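Does a Four-Day School Week Save Money? A Look at the Matesthorpe Numbers
Project report, Public Policy and Data, spring term

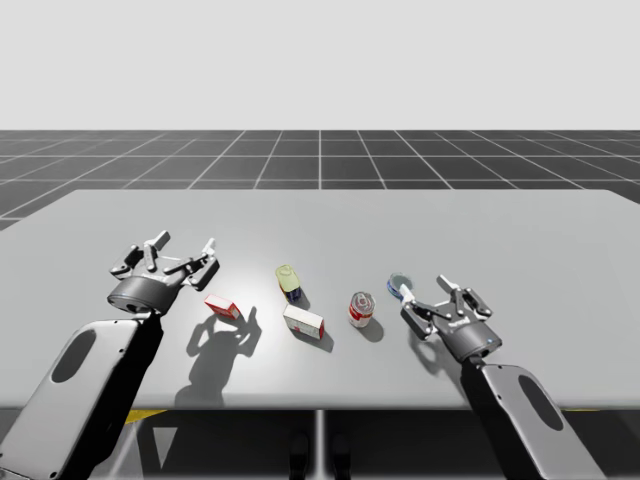 When the Matesthorpe school district dropped Mondays, the main argument was money. The district newsletter promised lower bus costs, lower heating bills and fewer substitute teachers. I started this project expecting to check the math and move on. The math was harder to find than I thought it would be, and what I did find does not support the newsletter very well.

Background

Matesthorpe is a rural district with two elementary schools and one combined middle and high school. The school day was made longer to keep the yearly hours the same. Poltell, the next district over, stayed on five days, so I used it as a comparison. It is not a great match. Poltell has newer buildings and a shorter bus route, and I come back to that below.

What I used

I worked from three sources: the published budgets for both districts, the bus mileage logs Matesthorpe posts each fall, and a paper survey I handed out at the Vieira grocery store and the public library. I gave out 565 surveys and got 159 back. That is a weak return, and people who are angry about something are more likely to fill out a form. I would not lean hard on the survey for anything.

Buses

Mileage did fall, by 11 percent. If you cut one day out of five you would expect closer to 20. The logs explain part of the gap: sports and band trips were moved to Mondays, and those miles are listed under a separate heading the newsletter left out. Driver pay hardly changed, as the contract pays by the year. So the savings on buses come down to fuel and tires, and fuel prices went down in Poltell's budget over the same period too. I can't separate the two effects with the records I have.

Heating and power

The district claims a large saving here and gives no figures. Utility costs in the budget are one line for all three buildings. That line went down slightly in the first year and back up in the second. The gym and the library at the high school stay open on Mondays, and both are on the same boiler as the classrooms — a fact I got from the building plan, which is a public document, and have not seen mentioned in any of the budget papers. A boiler that runs for the gym is still running.

Substitutes

This is the one place where the claim holds up. Spending on substitutes dropped in both years, and Poltell's did not. Teachers seem to be booking their appointments on the free day. I would call this a real saving, though it is a small part of the total budget.

What families pay

None of the district's papers count the cost of child care. In my survey, 42 percent of the parents with a child in elementary school said they now pay for care on Mondays. Even if that number is too high, some of the cost seems to have moved from the district to households. The only day program in town is Breltutness, which runs out of the old feed store and has a waiting list. A district can report a saving while the town as a whole spends more.

Test scores

I planned a section on test scores and dropped it. The state test changed in the same year as the schedule, so a before-and-after chart would look impressive and mean very little. Several reports I read online made that chart anyway.

Problems with this report

Two years is short. Poltell is a poor comparison for heating. My survey did not reach families who shop elsewhere or don't use the library. I also asked the child care question badly: "Do you pay for care on Mondays?" does not ask whether they paid for after-school care before the change, and some of them must have.

Findings

The four-day week saved a little on substitutes and probably a little on fuel. I found no good evidence of savings on heating. The district should publish utility costs by building and list the Monday trips with the rest of the bus miles before it makes the claim again.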